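Consumer Claims, Unit 2: Sleep Advice
Handout for C. Sikder's section

Start with the claim you have all heard, that a well-made bed gives you better sleep. Where does it come from? Usually a survey, and usually one paid for by somebody who sells bedding.

Take the Jitard survey in your reading packet. It asked over 3000 adults whether they made their bed most mornings and whether they slept well. The bed makers said they slept better. Fine. But both answers came from the same person, on the same form, within a minute of each other. People who like to sound tidy may also like to sound rested. The survey has no way to tell.

Kermani tried something harder. She had 44 people keep sleep diaries for 2 weeks and switched half of them to making the bed daily. The difference was small, and the people in the study knew which group they were in. I would not change a habit over it.

Things to check before you believe a sleep study:
Who paid
Whether sleep was measured or only reported
Whether there was a comparison group
How many people dropped out, and when

Watch the word "linked." Newspapers use it when they want you to read "caused" and can't say so.

For May, read the Tundusel pamphlet and mark every sentence that has no source.

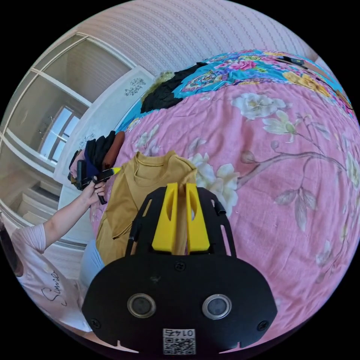 Bring the marked copy to class. If you find fewer than five, read it again.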